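Software Group Moves Bimanual Work to a New Planning Stack

The Manipulation Software Group at the Gultcombe Institute has completed the first stage of its move to Billow, the planning and control package the group has been writing in-house since last autumn. Both two-arm stations in the Ditley Building now run on it by default. The older scripts remain available on a separate branch until the end of August, and groups that still depend on them are asked to speak with Annelore Oltmanns before then.

Billow was written to address a problem well known to anyone who has used the two-arm stations. The earlier software planned each arm separately and then checked the two paths against each other. When a conflict was found, one arm was told to wait. The method was safe and easy to explain, and it served well for rigid parts that could be passed from one side of the table to the other. It served poorly for cloth, bags and pouches, where both arms must often hold the same item at once and where a pause on one side changes the shape of what the other side is holding.

The new package treats a two-handed task as a single plan with two sets of joints. Each step in the plan carries a note of which arm is holding, which is moving, and how much pull is allowed between the two grippers. The planner may change the path of either arm, but it may not change that note without asking the layer above it. In the words of Giorgia Morelli, who leads the group, "the holding arm is doing work even when it is standing still, and the software should say so."

Zippers have become the standard test for this approach. A zipper calls for one gripper to keep the fabric taut while the other finds a small piece of metal, closes on it and follows a line that is rarely straight. The line also shifts as the fabric gives. The perception module therefore estimates the path of the zipper as a short chain of points and refreshes it 10 times a second. The controller follows only the nearest part of the chain and discards the rest at each refresh.

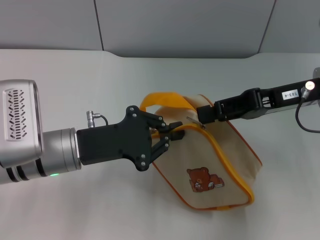 Work on the perception side has been led by Hằng Vương, whose main concern this term has been what the system should do when its estimate is weak. Grippers hide the very area that matters most, and the point chain becomes unreliable shortly before contact. Under the old software the arm continued on its last good estimate. Billow attaches a confidence value to each point and slows the moving arm as that value falls. Below a set limit the arm stops, backs away along the path it came by, and looks again. Operators have noted that runs take longer as a result. The group considers this acceptable for the present and intends to return to the question of speed once the retry logic has settled.

Three changes will be noticed by regular users of the stations.

The first concerns task files. Tasks are now written in a single file per item, and the grasp points, force limits and retry rules are kept together. Existing files can be converted with the tool in the shared repository, although force limits should be checked by hand after conversion — the old files stored them per arm, and the new format stores them per contact.

The second concerns the viewer. The planned paths of both arms are drawn on one timeline, with the holding periods marked in a solid band. A run can be stopped at any step and resumed from the same step, provided neither gripper has been opened in the meantime.

The third concerns logging. Every stop now records its cause in plain words, together with the joint positions and the last set of zipper points. Brunello Valentini has written a short guide to reading these logs, and it is recommended to all new station users. The guide also covers the most common setup fault, a mismatch between the gripper model named in the station settings and the one fitted to the arm. When the two do not agree, the planner works from the wrong finger length, and contact is made too early or missed.

Several matters remain open. The force limits are still tuned by hand for each fabric, and a setting that suits a stiff canvas is too firm for a thin lining. Assunta Galli is preparing a routine that would set a starting value from one gentle pull before the task begins. Curved zippers, particularly those that turn a tight corner, also remain difficult, as the point chain tends to cut across the bend. A revised version of the chain model is being tested on one station and will be offered more widely if it proves stable.

The group will hold an introductory session on Billow on Thursday at 3 p.m. in the Ditley Building seminar room. The session will include the conversion of a task file from start to finish, and attendees are encouraged to bring one of their own. There are places for 12 people. Colleagues who cannot attend may request the slides and Mr. Valentini's guide from Ms. Oltmanns, who is also keeping the list of known faults. Reports should name the station, the task file and the time of the run, and should be accompanied by the log.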